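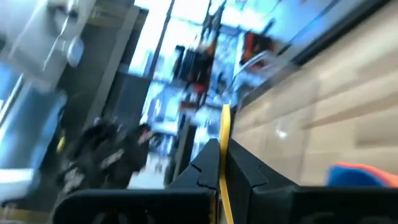

I bake most Sundays, and I have owned a lot of measuring cups. Metal ones with the sizes rubbed off, a fancy set that rusted at the rivet, you name it. The Grutesel colored set is the first one I've wanted to tell people about!

The plastic is light but doesn't flex when you drag it through a bag of brown sugar, and the handles are flat, so a full cup sits on the counter without tipping over. I leveled off flour with the back of a knife 12 times in one afternoon (birthday cake, long story) and the rims still feel smooth.

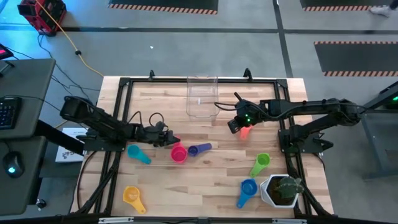
Color is what won me over. I never bothered reading sizes before, and now I don't have to, my hand just goes to the right one. With the cups spread all over a wooden tabletop you can still tell the teal from the lime green at a glance, and the yellow one is easy to spot even way off in the corner. My friend Wael Ashour borrowed mine for a weekend and ordered his own before he gave them back.

Two small gripes. They don't come with a ring, so I keep mine in a tall bin by the stove, and the blue picked up a faint smell after I used it for curry paste. A night with baking soda fixed that.

After 4 months of pretty heavy use I'd buy them again tomorrow.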